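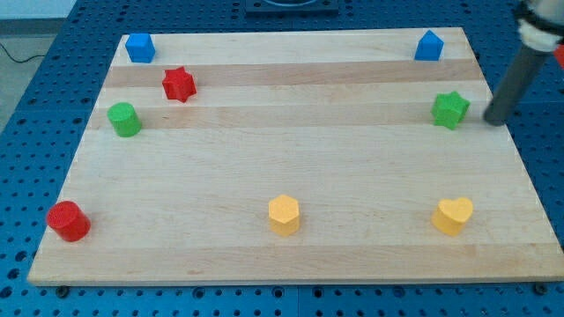
Progress Report to the Bright Fund: Shape Block Kits for Early Learning Rooms

Reporting period: through August
Project sites: Olldale (workshop and store), Narketthorpe (trial rooms)

1. Summary

The project supplies boxed sets of colored shape blocks with a plain wooden board to preschool rooms and lending libraries. The award covers 400 kits. At the close of the period 256 kits had been packed and checked. The remainder are held until the replacement cartons described in section 4 are delivered. Spending is within budget and no change to the end date is requested.

2. Kit contents

The standard set is fixed at eight blocks in four colors, two of each color: blue, red, green and yellow. The shapes are as follows.

Blue: two pentagonal prisms
Red: one six-pointed star, one cylinder
Green: one six-pointed star, one cylinder
Yellow: one hexagonal prism, one heart

The set was chosen so that a child can sort it by color or by shape and get different groups each time. The two blue blocks match in both respects. The stars and the cylinders each cross two colors. The hexagon and the heart share a color and nothing else, and in the trial rooms these were the two blocks that led to the most discussion.

An earlier draft of the set included a triangle and a square. Both were dropped after the first trial. Most rooms already own them in several sizes, and staff reported that our pieces ended up in other boxes by the end of the morning.

3. Board

The board is a flat rectangle of pale wood made up of long strips. It has no recesses or printed outlines. Two rooms in Narketthorpe asked for cutouts matching the shapes. We have not adopted this. A board with cutouts allows one correct layout per piece, and the activity cards depend on the blocks being placed freely, including in rows, at corners and along the edges.

The strips have turned out to be useful in themselves. Staff use the joints as guide lines when asking for a block to be moved "one strip up" or "to the next strip." Two of the activity cards have been rewritten to make use of this. The grain is subtle enough that it does not compete with the block colors.

The blocks have a matte finish. Glossy samples were rejected early in the project — they reflected the ceiling lights in the Olldale room and the yellow pieces were hard to tell from the board at a distance.

4. Packing and storage

The first cartons were too shallow. With the board at the bottom and the blocks on top, the lid bowed and would not stay closed when stacked. The supplier, Jasetero, has agreed to a deeper carton at the same unit price. Kits already packed will be moved to the new carton before they are sent out.

Each kit is laid out on its board and checked against the list in section 2 before packing. The most common fault has been a duplicate star in place of a cylinder of the same color.

5. Spending

Amount spent in the period: $3,224, covering boards, blocks and printing of the activity cards. Carton costs will appear in the next report. Freight has not yet been charged.

6. Next period

Repack the finished kits in the deeper cartons.
Complete and check the remaining kits.
Print the revised activity cards.
Place kits in 3 further rooms in Narketthorpe and collect the comment sheets.

One decision is needed from the fund. Several rooms have asked for spare blocks, mainly hearts. The current budget has no line for spares, and we ask whether the unspent portion of the printing line may be used for this purpose.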